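TV Writing and Criticism
Session 9: The recap, and how to write one without losing the will to live

Before you come: watch episode 3 of Zedodmont, the whole thing, with your phone in another room. Amerley Asante's recap is in the reading pack. Read it after the episode.

A recap has one job, telling a reader what happened, and most of them fail at it by paragraph two. The usual cause is a writer who wants to get to the jokes. Jokes are welcome. They come second.

Order of events

Reality episodes are cut so that three rows run at once, and following the edit minute by minute will make your reader seasick. Follow a person instead. In the Zedodmont episode, Senyo's falling-out with Grigore is spread over 13 short segments. Asante gives it two paragraphs and you miss nothing except some slow walking up a staircase.

Keep the confessionals apart from the action. A cast member talking to camera in a fresh shirt is speaking weeks later, with the benefit of having been shouted at by their family. "Nhyira is furious" and "Nhyira says she was furious" are different sentences and you will lose marks for swapping them.

The domestic filler

Between arguments, somebody tidies up. Producers love a kitchen: there is always washing-up, it sounds good on a microphone, and it lets two people avoid looking at each other. Give it one line, unless something is said over the sink that matters later.

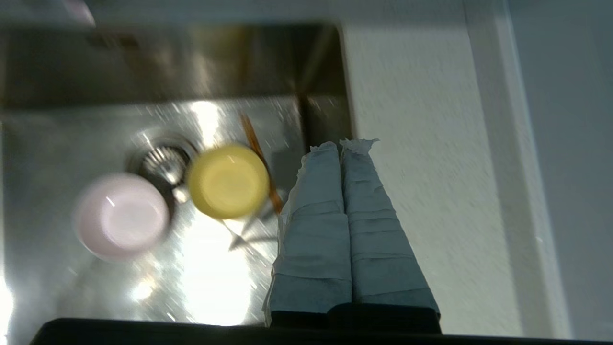

Two cups in a steel sink. One line, at most.

Naming people

Full name once, first name after that. If you must remind us who someone is (and by January, with a cast of 28, you must), use what they did last week - "Edem, last seen leaving the dinner" - and spare us their job title.

For next time

Recap the reunion special in no more than three paragraphs. Leave out "drama", "the tea" and any sentence beginning "Needless to say". Hand in by April 27, 2023. Late work will be read in the spirit in which it was written, which is to say grudgingly.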